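Quieting a home theater equipment rack
Workshop tips, 20/10/2018

Most hum in a small performance room or home stage setup comes from power and signal cables sharing a path. Work through the following with the amplifiers off.

Run mains leads down one side of the rack and audio leads down the other. Where they must meet, cross them at right angles.

Feed mixer, amplifiers and lighting controller from one outlet, within its rating. Separate outlets invite ground loops.

Leave one blank unit above each amplifier. A Leitner stage amp set up this way ran a 33-minute sound check at Fovbridge without tripping its fan.

Keep dimmer packs out of the audio rack entirely — they buzz at half level, and the buzz gets into unbalanced lines.

Label both ends of every cable. Masking tape dries out; use printed sleeves.
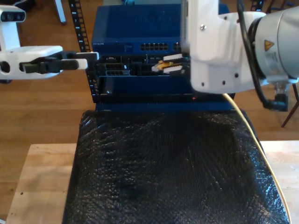 Annag Lindsay writes that balanced cables cured more of her hum than rerouting did, and that she would replace any unbalanced run to the stage first. Agreed for long runs. Short patch leads inside the rack can stay as they are.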